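The height that crept
A tribunal has sent the Bataineh wharf tower back to council, and both sides say they won. Be careful about believing either.
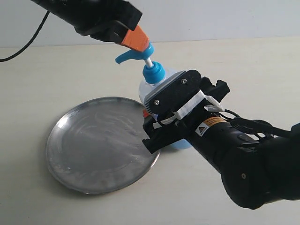 6 min read

By Khalil Saab

The decision runs to 688 paragraphs, and I would bet that fewer people have read it than have been quoted on it. By mid-afternoon on the day it came down, the developer, Banix, had put out a statement welcoming "a clear path forward". The residents' group had put out one of its own calling it "a complete vindication". I read both before I read the decision, and neither was much use as a guide.

What the tribunal did was set aside the amended permit for the tower at the old Ekport wool store. It did not say the tower was too tall. It did not say the wool store had to be saved, or that the harbour views from Vorner Street were sacred, though you could have come away from the residents' press conference thinking it had said all of that. It said the council had handled a major change as though it were a minor one, and that people who were entitled to be told about it weren't.

That is a narrow finding. It is also an embarrassing one, and the council has been very quiet.

The original permit, granted after the usual advertising and the usual shouting, was for seven storeys behind the retained brick front. The amendment took it to 10. Under the planning scheme a minor amendment can be signed off by an officer without public notice, provided it doesn't "materially alter the scale or effect" of what was approved. Somebody in the planning department decided that three extra floors on a seven-storey building didn't do that. The file note explaining why is four lines long.

Zaid Sayegh, who appeared for the residents, read those four lines aloud at the hearing, slowly, and then sat down. It was good theatre. The tribunal member was less kind than he was, describing the reasoning as "an assertion followed by a signature".

So far, so bad for council. But I have been covering planning fights in this city long enough to be suspicious when a win arrives looking this tidy, and I don't think the residents have been straight with their own supporters about what happens next.

What happens next is that Banix advertises the amendment properly, waits out the notice period, and asks for the same 10 storeys again. Nothing in the decision stops it. Wissam Boutros, a planning lawyer who has acted for both developers and objectors and had no part in this case, put it to me bluntly. "They've won a letterbox drop," he said. "It might be worth having. I wouldn't be opening champagne."

Qusai Saab, the group's spokesman (no relation, and yes, we have both been asked), doesn't accept that. He says a proper notice period changes the politics, that councillors who were happy to let an officer carry the decision will now have to put up their own hands, and that there's an election coming. He may be right. He also told a public meeting in March that the tribunal would "end this project", and when I asked him about that he said he'd been speaking in the heat of the moment. There were 2000 signatures on the petition he was holding at the time. I wonder how many of those people know they signed up for a second round.

Then there is Banix, whose position is odder than it looks. Its managing director, Anas Atallah, told me the company had "relied in good faith on the advice of council officers". Fair enough, as far as it goes. But the documents tendered at the hearing include an email from the company's own consultants, sent well before the application was lodged, suggesting that the extra floors be "presented within the minor amendment pathway if achievable". If achievable is an interesting phrase. It isn't evidence of anything improper, and the tribunal said as much. It does suggest that the pathway was somebody's idea before it was the officer's.

I asked Atallah who first raised it. He said he'd have to check. I asked again two days later and was sent the original statement about the clear path forward.

The council, for its part, says it is "reviewing the decision and its implications for current matters". That last bit deserves more attention than it has had. If a 3-floor increase went through on a four-line note, what else did? I put in a request for every minor amendment granted over the same period that changed a building's height. The answer was that compiling such a list would be an unreasonable diversion of resources, because the register doesn't record height. It records the address, the date and the word "minor".

The wool store itself, meanwhile, sits behind its hoarding with no roof. Demolition at the rear was done under the first permit, lawfully, and no tribunal can undo it. Whatever goes up there will go up behind a brick wall held in place by steel props, and both sides are still calling that heritage.

COMMENTS (4)

harbourside_mick
Good piece but you let the councillors off lightly. They get the delegated decisions list every month. Did none of them read it?

Deb T
I signed the petition and I knew exactly what I was signing, thanks. Nobody I spoke to thought it was over.

PlanningTragic
Small correction, the scheme says "scale, intensity or effect", at least in the version I've got. Doesn't change the argument much. Would love to see the amendment register if you ever get it.

Vorner St renter
Seven storeys or ten, will any of it be something I can afford? Haven't seen that in anyone's submission.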